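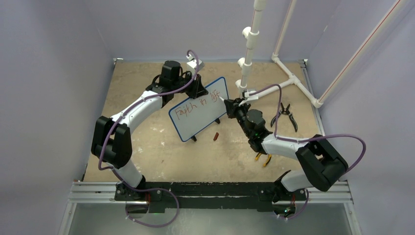

二月 文/Grímur Skov

用一块小白板把一周的晚饭管起来

先说说我家以前是什么样子。下午五点半，我站在冰箱前面，门开着，冷气往脚背上掉，脑子里一片空白。冰箱里有半颗白菜、一盒前天的米饭、一块不知道什么时候化的冻的鸡腿肉，还有三瓶开了封的辣酱（为什么会有三瓶？）。最后要么煮面，要么点外卖，要么煮面的时候觉得不够吃又点了外卖。

后来我试过手机上的菜单软件，试过共享表格，也试过在日历里给每顿饭建一个日程。软件都挺好的，就是我不看。手机一解锁，先看消息，再看天气，等想起来要看菜单，锅里的水都烧干了。现在我用的办法土得不行：一块小白板，一支笔，每周坐下来写一次。从去年秋天用到现在，中间断过两周（搬家，别提了），其余时间都在用。有几个朋友来家里吃饭看见了，回去也想弄，问我到底怎么写，我在微信里讲了好几遍，干脆写成一篇，以后直接发链接！

一、挑白板

别买大的。我第一块就买大了，挂在厨房墙上像个会议室，每次写完都觉得空着一大片，忍不住往上加东西：买灯泡、给妈打电话、谁谁生日。一个月以后晚饭那部分缩在角落里，根本找不着。小的好，两只手能轻松端起来，能立在台面上，也能塞到微波炉旁边那条缝里。写满了就是写满了，逼着你只写晚饭。

板面材质我分不太清，店里的人跟我讲过一通，我只记住一条：买之前让他拿笔画一道，放一会儿再擦。擦得掉就买，擦完留个灰影子就换一块。我现在这块是在Urkgate那边的Levchenko文具店买的，老板让我试了三支笔，态度特别好，所以顺手连笔也买了。

要不要磁吸的？看你家冰箱。我家冰箱门是那种吸不住东西的，所以我就让它立着。能吸住的话当然贴冰箱上最省事，开门之前先看见。

二、笔和擦子

笔要细头的。粗头写中文简直是灾难，“鲫鱼豆腐汤”五个字写完，半块板没了。我用的是Greko的细头可擦笔，黑的一支，红的一支。黑的写菜名，红的只干一件事，后面会讲。颜色再多就没必要了，我有阵子按荤素汤主食分了好几种颜色，结果每次写之前要先找笔，绿的那支永远在孩子书包里。

笔记得横着放。竖着插笔筒里，头朝上放久了就写不出水，头朝下又容易漏在帽子里，打开一手黑。

擦子用旧棉袜就行，套在手上一抹，角落也能擦到。有顽固印子的，用原来的可擦笔在印子上再涂一遍，趁没干马上擦，大部分能带下来。还不行就用湿布加一点点洗洁精，擦完一定再用干布过一遍，板面潮着写字会打滑，笔头也容易堵。

三、先翻冰箱，再动笔

这一步最多人跳过去，我自己也跳过，跳过的那几周基本都白写。

我习惯星期四晚上做，我们家周五下班顺路买菜，所以周四写正好。你按自己买菜的日子往前推一天就行。拿张废纸，打开冰箱，从上往下翻，只记两种东西：快要不行的，和占地方的。快要不行的比如开了封的豆腐、蔫掉的香菜、剩的半罐番茄；占地方的比如那棵巨大的卷心菜。冷冻层也要看，尤其是最底下的抽屉。我在底下翻出过一袋没写名字的肉馅，到现在也不知道是猪肉还是羊肉，最后包了饺子，全家吃完意见不统一。

整个过程掐着表，15分钟以内搞定。超过这个时间，你多半是开始清洗隔板了。隔板改天再洗！

四、画格子

白板横过来放。我只画5格，周一到周五，周末不画。周末我们家要么去岳母那儿，要么中午吃得特别晚，晚饭随便对付，写了也不算数。以前我一定要写满七天，到周六发现没按计划来，就有点泄气，下一周就懒得写。现在周末空着，心里反倒舒服。

格子线怎么画呢，别用可擦笔，一擦就没，每周重画烦死人。可以用很细的彩色胶带贴，文具店里有卖，就是做手账用的那种。贴之前把板擦干净，不然边上会翘。

每格分上下两行。上面一行写主菜，下面一行写“要提前干什么”。这个下面一行是整块板的灵魂，我用大白话写，比如：

周一 土豆烧鸡腿
早上把鸡腿挪到冷藏

周二 番茄鸡蛋面
没有

周三 卷心菜炒粉丝
下班前泡粉丝（谁先到家谁泡）

周四 肉末豆腐
今天用掉开封的豆腐

周五 出去吃或者冻饺子
没有

看到了吧，没有一道是要翻菜谱的。工作日晚上别挑战新菜，新菜留给周末，失败了还有时间叫外卖。

五、排菜的顺序

我的规矩不多。叶子菜排前面，根茎类排后面，这个不用解释。鱼买回来当天或者第二天就吃。费时间的菜放在你到家最早的那天，我是周一，你可能是别的日子，看看自己的班表。

周三留给最懒的菜。我不知道别人怎么样，我到周三晚上已经是一摊泥了，站在灶台前超过30分钟就想哭。所以周三的菜我只从一个小名单里挑：炒粉丝、蛋炒饭、白菜年糕、紫菜虾皮馄饨。名单写在一张小卡片上，夹在菜板后面。

还有一招是跟Fasil Tufa学的，他家四口人，口味一个比一个怪。他排菜的时候让一种主料出现2次，隔一天，换个做法。比如周一烧鸡腿的时候多买一块，去骨切丁腌上，周三炒饭就能用。买的时候省事，切也一起切了，案板只洗一回。我照着做了以后，冰箱里那种“剩一小块不知道干嘛”的东西少了好多。不过别连着两天，连着两天孩子会跟你抗议，我家那位是直接放下筷子，看着我。

六、红笔干什么用

红笔只用来写“缺什么”。平时谁做饭发现酱油见底了，就拿红笔在板的右下角写个“酱油”。只写名字，不写牌子，不写数量。买菜前拿手机对着那个角拍一张，进超市照着买，回来擦掉。

一开始我太太不写，她觉得跟我说一声就行了。她说完我忘了，然后炒菜炒到一半发现没有生抽，我俩在厨房里就“你说没说过”这件事讨论了好一会儿。后来她也写了，字比我的好看得多。

孩子也可以写，不过要约定好。我家的约定是零食每周只能写一样。上周写的是“好吃的”，我觉得他已经摸到了规则的漏洞。

七、计划乱了怎么办

一定会乱的。加班、感冒、邻居突然送来一大袋萝卜。乱了就换格子，用手指把菜名抹掉，和后面某天对调，别舍不得。我以前用纸写菜单，改来改去全是箭头，自己都看不懂，白板最大的好处就在这儿。

有两种情况要注意。一是对调的时候，下面那行“提前干什么”也得跟着走，我忘过，鸡腿早早化了冻，结果当天吃的是面，第二天只好赶紧烧掉。二是如果连着两天都没按板上的来，先别补，直接把剩下的格子里最简单的那道提到今晚，其余的顺延，超出周五的就拍下来放到下周。千万别在周末把欠的几道一口气做完，我干过一次，一桌子菜，谁也吃不动，又剩了一冰箱，等于从头再来。

八、几个常被问到的小事

要不要写早饭午饭？我不写。早饭我家就那几样轮着来，午饭各吃各的。你要是带饭，可以在下面那行加个“多做一份”，够了。

一个人住有必要吗？我觉得更有必要，一个人买一把青菜能吃好几天，不排一下很容易烂。格子可以少画，画三格，其余的留着吃剩菜。

写什么菜想不出来怎么办？每周擦板之前先拍一张存着，手机里单独建个相册。攒上一阵子，哪周脑子空了就翻出来抄一周，家里人根本发现不了。我抄过自己去年十一月的，一字没改。

厨房油烟大，板会不会脏？会。离灶台远一点，我家就放在水壶那一侧。沾了油的地方笔写不上去，用一点温水加洗洁精擦，再擦干。贴了胶带的话顺着胶带的方向擦，横着擦容易把边蹭起来，灰都粘在胶上，黑乎乎一条，很难看。胶带我大概一个季度换一次，换的时候用吹风机吹热了再撕，不留胶。

老人不习惯看怎么办？字写大一点，菜名写短一点。我岳母来住的时候，我把“番茄鸡蛋面”写成“面”，她看得很清楚，然后自己做了炸酱面。也行吧，挺好吃的。

这周我家板上周五那格还空着，冰箱里有半块南瓜和一盒虾仁，谁有好主意可以留言给我。甜口的就算了，我太太不吃甜的菜。

最近文章
冷冻抽屉怎么分层，肉馅再也不会认错
Fasil Tufa：一只鸡腿的两顿饭
带饭党的米饭保存方法
周三懒人菜小名单（更新版）
Levchenko文具店逛店记
三瓶辣酱的去处

Didow 家常生活笔记 | 联系我们 | 版权所有，转载请注明出处 | 返回顶部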